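Open day talk: notes for Lucian
Slot two, after the welcome. Talk first, then the walk-round.

Before you start
Check the clicker works from the back of the room. Check with Rukhsana Arain that the test bench is switched on, as it takes a while to come up. Water is on the shelf under the screen. Badges stay on all afternoon.

Opening
Good afternoon. I'm Lucian Ardeleanu and I look after visits here at Plumora. Thank you for coming out on 12 February 2026 when you could have been somewhere warmer. We had our last open day in September, and a few of you were at that one. The first part will be familiar. The second part is new.
Say where the exits are. Say that photographs are fine in this room and not fine past the yellow door.

What we do
We write the software that tells a gripper how to pick things up. We don't build the arms. Those come from Ukex, and we bolt them down and wire them in ourselves. The programme that decides where to grip is called Mender. It was named by Traian Chiriac, who wanted it for repair shops in the first place, and the name stayed after the work moved on.
Pause here. Someone usually asks who buys it. The short answer is that two workshops are trying it and one firm, Anghel, pays for it. Anghel restores furniture and old hand tools. Don't go into prices.

Why handling is hard
A factory robot that picks the same part all day has an easy life. Every part is the same size and arrives facing the same way. Anghel has the opposite problem. A box comes in from a house clearance and everything in it is different. Some of it is worn, some of it has been mended before, and a lot of it is turned on a lathe, so there is hardly a flat side anywhere.
Hold up the chair spindle from the box and turn it round in your hand. Ask the front row where they would take hold of it. Most people say the middle. Then ask where they would take hold of it if they wanted to look at the middle. Let them talk for a minute.

How we test
We try each item in simulation before we try it on the bench. It costs us computer time and saves us broken fingers, and I mean the gripper's fingers. Every object gets 200 attempts from different angles. The software keeps a note of where the fingers touched and whether the object moved in the grip.
The library has 2254 objects in it at the moment. Harish Upadhyay adds to it most weeks. If anyone asks, he is the one by the window and he is happy to be interrupted.
Next slide. Leave this one up while you talk.

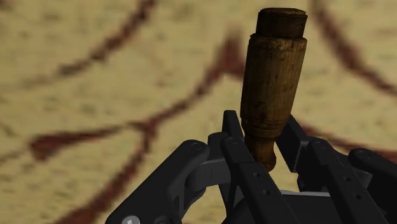
When Mender holds a thing low down, the rest is left clear for inspection or cleaning. The cost is that a long object has more chance to lean. We allow a small lean. Past that we count the attempt as failed, even if the object is still between the fingers at the end. Traian and I disagree about where the line should be, and he may say so from the floor. Let him.
We also change the surface and the lighting from one run to the next. A workshop has all sorts of benches and all sorts of lamps, and the software has to cope with them.

The demonstration
Move to the bench. Keep people behind the tape. Emanuel Costache runs the controls and you do the talking.
He will do 11 items, starting with the easy ones. It takes 40 seconds for each, including putting it back in the tray. If one drops, carry on to the next and come back to it at the end. Don't fill the silence while the arm is moving. People like to watch.
The stop button is the red one on the post. Emanuel stands next to it and does not leave it.
After that, anyone who wants to can put their own object in the tray. Keys, pens and mugs are all fine. No phones and no glasses, after last time.

Questions you are likely to get
Will it take jobs at Anghel? They use it to hold things under a lamp while a person does the repair. The same people are there now as before.
Can it tell wood from metal? Not from looking. We type that in.
Can schools visit? Yes, groups should write to Rukhsana and she will find a date.

Close
Thank Harish and Emanuel by name. Tea is in the side room. Ask people to hand their badges back at the front desk on the way out.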